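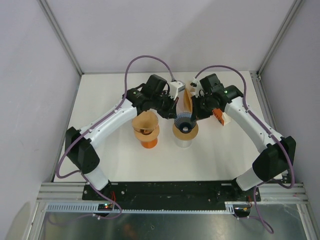
Drita Obradović thinks I should have stayed home. Her view, given to me over the phone before I had my coat off, is that a machine that makes coffee has existed for decades, it costs less than a pair of shoes, and it has one button. Why would anyone drive 172 miles to watch two arms do it with a paper filter?

Fair enough. But Garivel had opened its doors for the day, the parking was free, and I have been writing about kitchen gadgets long enough to want to see the next one before the ads start.

The building is out past the rail yard, next to a tile warehouse. Sign in, sticky badge, bad cookies. I was put in the second group with people from Nakonis, who kept asking about price and never got a straight answer. Akinyi Shemweta led us through. She was patient and she didn't oversell, and I liked her for that.

The coffee table is the stop everyone wants. Two white arms with black grippers, a couple of cups, a paper cone filter, a dark blue ribbed funnel. It looks like a small job. I do it half asleep. Then you stand there and think about what a paper cone is: light, floppy, happy to fold the wrong way. One hand steadies, the other opens it up, and neither can squeeze much. I asked Shemweta how often a full run comes out right. She said that depended on what I called right. I wrote that down.

I got to see 2 runs. The first ended with a crushed filter and a reset by hand. The second got the paper seated, slowly enough that the man beside me had time to take a call. No water was poured in either. Pouring is "a later stage," as is cleaning up, and wet grounds are the part I'd pay somebody else to deal with.

Upstairs there was a talk with slides. The number they were proud of was 3065 practice attempts. My own number would be how many of those happened in a kitchen with a wet counter, a dog, and the filters shoved behind the rice. The speaker said home trials were "under discussion."

For shop floors I'm a little less grumpy. Put the same cup in the same spot all day and I can see a use, though a café owner would still want it faster than the kid on the morning shift.

Next open day is in the fall. Bring a sandwich, the lunch truck ran out before our group got to it.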